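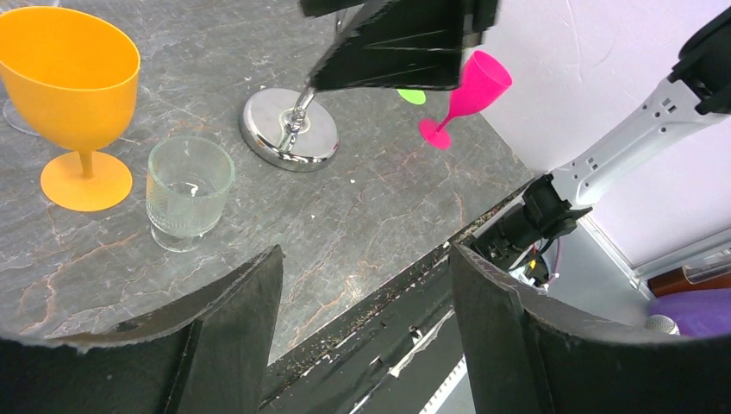
Gesteck two-arm tabletop kit: frequently asked questions

Last revised 2023-04-16

What does the kit include?
Two arms, each with a two-finger gripper and a wrist camera, plus one fixed camera for the bench view. Mounts, power supplies and the Lukemgate recording software are in the same carton. The bench itself is sold separately.

What is it meant for?
Recording and replaying handling tasks at table height. Typical practice tasks are hanging stemware, setting cups upright and sorting small household items. The kit isn't rated for food preparation or for use near children.

Does it handle clear and shiny objects?
Yes, with limits. Chrome wire and clear glass give weak outlines, and a mirror-finish base can show a second copy of whatever is beside it. Start with coloured plastic cups, then move to clear ones. A wire stand that has tipped over should be approached from the side, with the fingers closed until the tips are next to the wire.
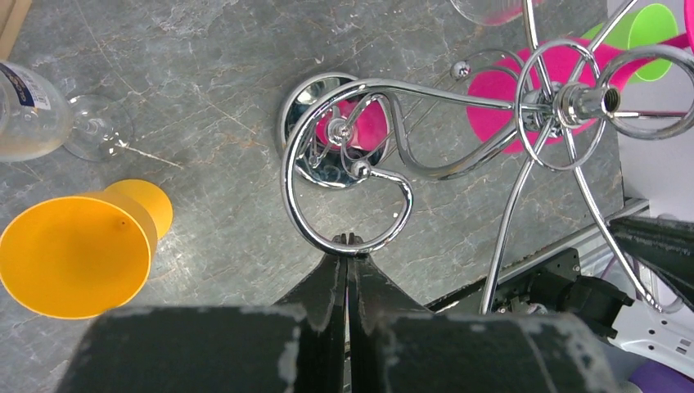
Hjørdis Engebretsen asked whether the finger pads can be changed without recalibrating the wrist camera. They can. The pads are held by 2 screws each and the camera bracket stays where it is. Recalibrate only if the bracket has been moved.

How much space do I need?
Allow 70 cm of clear depth behind the front beam. Side and back panels in a plain pale colour are recommended, as they keep background clutter out of the recordings.

How are the cables routed?
Each wrist module has its own cable. Leave enough slack for a full turn of the wrist and check that the loop can't catch on the elbow. 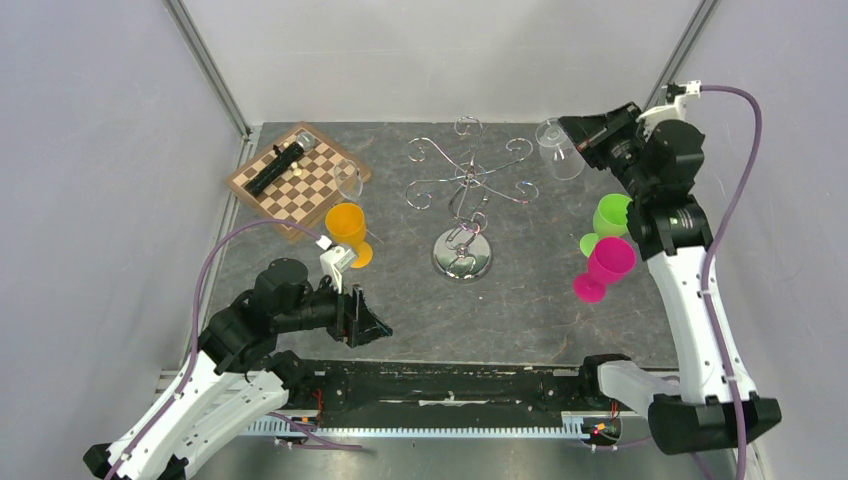
Both arms can reach the centre of the bench, so place any shared fixture there. Set the exclusion distance in Lukemgate before running the arms together. The factory setting is 4 cm.

What does the Hattar service plan cover?
Joints, grippers and cabling for 17 months from delivery. Finger pads are treated as wear parts and aren't covered. Returns go to the Greletgate depot, which is closed for stocktaking in July.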